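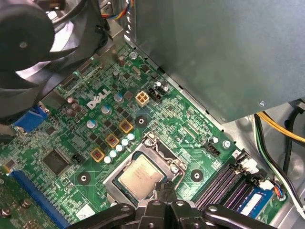 Monks' book of the dead goes into English, complaints and all

The dead of Vekitz Abbey have waited a long time for an English edition, and in January they will get one in two volumes, with an index that is longer than some of the lives it lists.

The Vekitz Necrology, published by the Cinmont Press, is the first full translation of the register in which the monks of Vekitz wrote down the names of those they had promised to pray for. The earliest dated entry was made in 1015. The last belongs to a cellarer who died, according to the brother holding the pen, "at the wrong time of year", leaving the accounts in a state that the community was still discussing when the writing stops.

Books of this kind were kept all over Christian Europe. A name went in beside the day on which its owner died, and every year, when that day came round, the name was read aloud and prayers were said. Most of them are dry. You get the name, the rank, perhaps a word or two about a gift of land, and then the next name. The editor at Cinmont, who has spent much of a working life on the Vekitz book and asks only to be called the editor, admits that great stretches of it are dry too.

"There's a run in early spring where it's just one Peter after another," the editor said. "I've grown fond of them. I don't expect anyone else to."

What sets Vekitz apart is the margins. For reasons lost to us, successive scribes took to adding remarks, and their abbots either approved or never looked. One monk is remembered as "a good singer, and knew it". A local lord who gave the abbey a mill is prayed for in handsome red letters, with a note beside them in a smaller and browner hand saying that the mill did not work. A later hand adds that it worked perfectly well if you kept the ditch clear. A third hand, later again, simply says "no".

The quarrel about the mill takes up four pages of the introduction, and there is a map.

Behind the jokes lies a serious idea. The monks believed that the dead were not finished with. A soul might have a good deal of cleaning to go through before it reached heaven, and the living could help it along by prayer, by giving alms and by having Mass said. In return the dead, once safely arrived, could be expected to put in a word for the house that had remembered them. It was an arrangement with duties on both sides, and the necrology was how one side kept up with its share of the work.

It also did a little to bring in money. Families who wanted a place in the book gave what they could, and the editor has matched many of the names to gifts recorded in the abbey's charters. A field bought you a yearly reading. A field with a stream in it bought you the reading and a dinner for the monks, who would presumably think of you more warmly with something inside them. One widow gave a cow, and asked that her husband be remembered "but not loudly".

The translation has raised a few old questions among people who like to have them raised. The longest-running is whether the book was made at Vekitz at all. An older school of thought holds that it was begun at the smaller house of Sirko, further down the valley, and carried off when that house closed. The editor gives this view a fair hearing in a chapter of its own and then takes it apart at some length. The case for Sirko rests on the number of its brothers who turn up in the early pages. The case against it is that they turn up with such poor reviews.

"If you were writing your own book of the dead, would you call your own prior 'heavy in every sense'?" the editor said. "I suppose you might. But you'd have to be very sure of your friends."

A historian at Lovton, who takes the opposite side and has done so in print for many years, was less impressed. The remark about the prior, the historian pointed out, is in a later hand and proves only that somebody at some point was rude. The two scholars have agreed to discuss the matter in public at the Lovton Library when the book comes out. Tickets are free, and the library says that it has had more requests than it knows what to do with. It has moved the event out of the reading room and into the hall, where the chairs are worse.

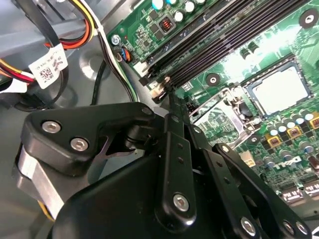

Was everyone who died at the abbey written into the book?

Most were, though servants and lodgers often went unrecorded unless somebody paid for an entry or one of the monks had liked them.

Those who did get in on liking alone are among the best things in the edition. A laundress has a line to herself in late summer, with the comment that she "was owed". A boy who minded the geese is entered on the same day as a bishop, and the bishop, who came second, has been squeezed into the space left over. Somebody who seems to have been the abbey's baker is down merely as "Bread". The editor spent a good while trying to find the man's name and failed, and the entry stands in the English as it stood in the Latin.

Readers hoping for visions of the next world may be let down. There are very few. The monks of Vekitz seem to have taken the afterlife much as they took the weather, as something that was certainly going to happen and on which there was no call to speculate. The one real exception is a short account, copied on to a blank leaf, of a brother who fell ill, was thought to have died, and woke up during his own funeral prayers. Asked what he had seen, he said that there was a long road with many people on it, that it was well kept, and that he had been told to go back because his name was spelt wrong.

The community appears to have taken this to heart. From that point on the spelling gets noticeably better, and several earlier entries have been scraped out and done again.

Passages of that sort are bound to be quoted a good deal, and the publisher has not been slow to see it. The publicity leaflet carries the good singer, the widow's cow and all three opinions on the mill. It does not carry any of the Peters. The editor was asked to write the leaflet and produced a draft that opened with a discussion of ruling patterns in the parchment, which the press thanked the editor for and did not use.

How much of the humour was meant is another matter. The editor is careful on this point and devotes a stern section to it. Medieval Latin could be blunt with no unkindness in it, and a phrase that looks like a jab to us may have been quite neutral to the man who wrote it. "Heavy in every sense" might be praise, if weight is taken to mean authority. "Knew it" might mean only that the singer knew his music. Having laid all this out with great patience, the section closes with a footnote granting that the business about the mill is "hard to read in any other way".

The manuscript itself stays where it is, in the cathedral treasury at Vekitz, where it is shown on a stand, open at a page that is changed now and then. Visitors who go in the hope of reading a particular insult should know that staff do not take requests. Much of the book is in a clear, round script that a beginner could manage with some help. The margins are another thing altogether, written small and in a hurry, one of them upside down.

A set of the English edition will cost £60, in plain grey boards. The press is also binding 100 sets in leather for those who feel the subject calls for it, at a price it will give on request and in a lowered voice. The Latin text is printed on the left-hand pages and the English on the right. Volume one runs from January to midsummer, and volume two takes the rest of the year along with the charters, the Sirko chapter and the index.

Buyers are advised by the editor to treat it as the monks did and read each day's names on the day, which would see them through in a year. The editor did this while correcting the proofs and reports that it was a good way of working until the Peters. The press had been hoping for the proofs back rather sooner.

The Vekitz Necrology is published in January by the Cinmont Press. The discussion at Lovton Library begins at 7pm and will be followed by questions, which the library asks people to keep short. The abbey mill, for those who want to judge for themselves, has been a private house for many years. Its present owners say that the ditch floods.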